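**The Bowl on the Desk**

December 13, 2022

Four in the afternoon at Finix and the bowl is doing its job. Somebody from billing drifts over, stands there, says something about the printer, takes a green one. Goes away. Didn't need anything about the printer.

I've been going round offices for this piece, small ones mostly, asking about the candy. Not the vending machine, not the fancy snack wall with the dried mango. The bowl. One person's bowl, on one person's desk, which everyone treats as public property and which that one person keeps filling out of their own pocket.

Ajith Iyer has kept one going since May of last year. He does scheduling, sits by the door, didn't plan any of it. He had a bag of gummy bears left over from his niece's birthday and poured them in a cereal bowl so the bag would quit rustling on calls. Gone by lunch. He bought another bag. "Then you're the candy guy," he says. "There's no meeting about it. You just are."

He kept the receipts for a while, in an envelope, out of curiosity. $197 by the end of the first year. He stopped keeping them after that. I asked if anyone chips in. Long pause. One woman left him 2 dollars under the keyboard once, with a note, and he still has the note.

What goes in matters more than you'd think. Hard candy lasts forever and makes no friends. Chocolate is gone in an hour and in summer it's a puddle. Wrapped stuff leaves wrappers, and the wrappers end up in the plant. Gummies sit in the middle. You can take one and be polite, or take nine and be quick about it. They go a bit firm when they're left open, and there are people (I'm one) who like them better that way. Day three, a little chewy resistance. Perfect.

Over at Clerkent, an upholstery wholesaler with a front office the size of a bus, they tried jars. Big glass jar, screw lid. Consumption dropped to nearly nothing. The lid squeaked, and the squeak told the whole room who was at it again. They went back to a bowl inside of a month and the jar has buttons in it now.

Color is its own politics. Red goes first, everywhere, every bowl I looked at. Then green or orange depending on the crowd. Yellow hangs around. White, or clear, or whatever you call it, the pineapple one, has a small loyal following who dont say much and clean up at the end of the day when the rest of us think the bowl is finished.

And they travel. That's the other thing. Bears get carried off two at a time and set down next to a keyboard for later, and later doesn't come, and there they are beside the stapler. Ajith finds them on the windowsill. He has found one in the tape dispenser. At Beltoter, which does sign repair and has benches where other places have desks, they have a rule that a bear off the bowl for more than one shift belongs to the trash. The rule is not enforced.

About the bowl itself. People have views! Too deep and hands go in to the wrist. Too nice and nobody touches it, they think it's decor. Best ones I saw were cheap and a little silly, the sort of thing made for a kid's party, light enough to slide across a table with one finger. A bowl with cartoons on it says go ahead. 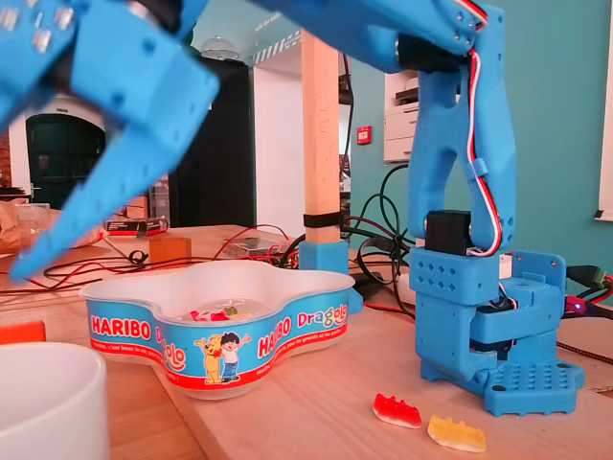
How often should a candy bowl be washed? Once a week, warm water and dish soap, dried all the way before anything goes back in, or the gummies weld to the bottom.

Most places don't. Most places top up. Ajith washes his when he can see sugar in the corners, he says, "so, sometimes."

The hygiene people will want a word here, and fair enough. Tongs, a scoop, little paper cups. I saw tongs in exactly one office, Căpraru, a translation bureau up two flights of stairs, and they were on the far side of the room holding a stack of mail. The bowl there goes round by hand in the late afternoon instead, desk to desk, and you take yours and pass it on. Takes a couple of minutes. Everyone stops typing. It was the nicest thing I saw all week and I forgot to write down who started it.

Ajith is off for two weeks over the holidays. He's buying ahead, a tub, 70 servings according to the lid, which he figures will last until the second morning. He hasn't picked who fills in. The woman with the 2 dollars has been standing near his desk alot.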